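3.2 Table coverings and the ordinary business of pouring

We began this part of the study with a fairly simple wish, to understand how people set out a drink for somebody else when the table itself has been changed under them. Anyone who has hosted a meeting knows the small decisions involved: where the bottle goes, how close the mug ought to stand, whether the handle should face the guest or the host. In the Sketberg rooms we kept to the kinds of vessels our participants told us they used every day, and we covered the tables in black fabric, a choice we went back and forth on for most of August before settling the matter. A dark cloth makes clear plastic look brighter than many people expect, and several of our participants remarked on it warmly (one asked where she could buy a length of it for her own dining room!).
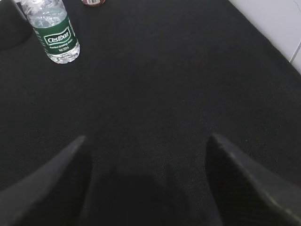

Herman Oei, reading an early draft of this section, objected that a cloth is never neutral, and that people are gentler with a bottle on fabric than they would be on bare wood, so that whatever we learned about care in pouring might partly be something we had learned about cloth. We think he is right to raise it. We have kept his remark in mind throughout, and in Section 5 we return to the handful of sessions held on uncovered tables at Taketier, where the tone of the conversations was noticeably brisker.

Of the 124 people who answered our questionnaire, a good many wrote at length about mugs, far more than we had asked them to. They told us that a heavy white mug feels like home and a paper cup feels like waiting for a train, and that water, oddly enough, seems to them a more generous thing to be offered in a mug than in a glass. Nine of them mentioned the handle without any prompting from us. Pouring straight from the bottle was described by some as a little careless and by others as friendly, and we came to suspect that the difference had less to do with manners than with how well the two people knew each other. Our coding scheme, adapted with thanks from the Wijaya household diaries, allows for both readings, and we have tried not to choose between them too early.
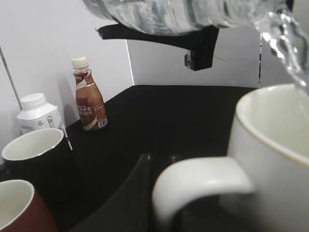
Figure 8. Water being poured from a clear plastic bottle into a white mug with a gold-toned line along the rim; a brown bottle labeled "KAFE" stands on the same black surface.

A second bottle on the table, even one that is left alone during the pouring, was something participants liked to talk about. Many took it as a sign that there was a choice to be had, and they spoke of the host more kindly for it. We had not planned to ask about this and can offer only a first impression, which we hope to follow up with the Ninitz group when their kitchen becomes available to us again.

Related articles
Setting a place for someone who may not come
The Wijaya household diaries: a guide to the coding scheme
Cloth, wood and the sound of a cup being put down
What hosts say when they offer water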